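How to Get Through Your First Month as a Corporate Language Trainer

Your agency has sent you to teach English to the night planning team at a company you've never heard of. The contract says "7 learners, intermediate." Both parts of that will be wrong, so start here.

Before you teach anything

1. Ask for the placement scores. You will be told they are on the way. Ask again.

2. Run your own ten-minute interview with each learner. Have them explain what they did at work yesterday. A person who scored 98 on the grammar test may freeze solid, while the one who scored in the basement will tell you a long and gripping story about a lost invoice.

3. Find out who asked for the course. At Ferkby it was the head of HR, Anayeli Zavala, who wanted better emails. The learners wanted to survive phone calls with a Welsh client, Osian Voyle, who talks very fast and enjoys it. We did phone calls and let the emails improve out of shame.

Building the lessons

4. Throw out the unit on ordering in a restaurant. Your learners can order in a restaurant. They've been doing it on expenses for years.

5. Collect real material from their jobs: meeting notes, safety sheets, complaint letters. Black out the names and prices first. For technical teams, build a speaking task on the words for position and movement (toward, above, across, from the left). One learner explains a procedure, the other repeats it back, and you write down every preposition that dies on the way.

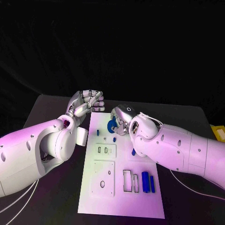

6. Keep grammar to one point per session. If Aurelio in the front row asks about the third conditional, tell him it's coming. It would have come sooner if he had not asked.

7. Correct late. Let people finish the sentence, make a note, and put up 3 or 4 of the errors at the end with no names attached. Everyone will know whose they are anyway.

Dealing with attendance

8. Expect a full room for the first two sessions and a quarterly report to eat the third. Plan each lesson so it stands on its own.

9. Send a two-line recap the same day. Long recaps get filed with the other things people mean to read.

Reporting back

10. Write the April progress report in plain words. "Can now chair a short meeting" beats any chart. My colleague Saadet Kocabaş once turned in a 138-row spreadsheet and got a one-word reply, "Thanks," in a font she still describes as sarcastic.

11. Ask for your renewal before the final session, while the coffee is still free.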